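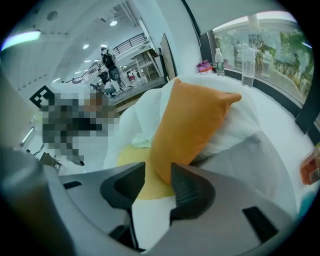 Figure 5.1 An orange cushion and a pale yellow one on a rumpled white sheet.

Chapter 5
Color in the Home

Before we get to wheels and charts, I'd like you to spend a little time with the colors you already live with — the towels, the mugs, the curtains you stopped noticing years ago. Orange and yellow are neighbors, and neighbors usually get along, though one will often do most of the talking. When Diarmuid Gallagher repainted his rooms in Pusura one February, he brought home 647 paint cards and ended up using five of them, all warm, and the house felt smaller and a good deal friendlier for it. We'll come back to his kitchen later in the chapter.

Key words: hue, tint, shade, neighboring colors, accent

5.1 Warm Colors and Their Neighbors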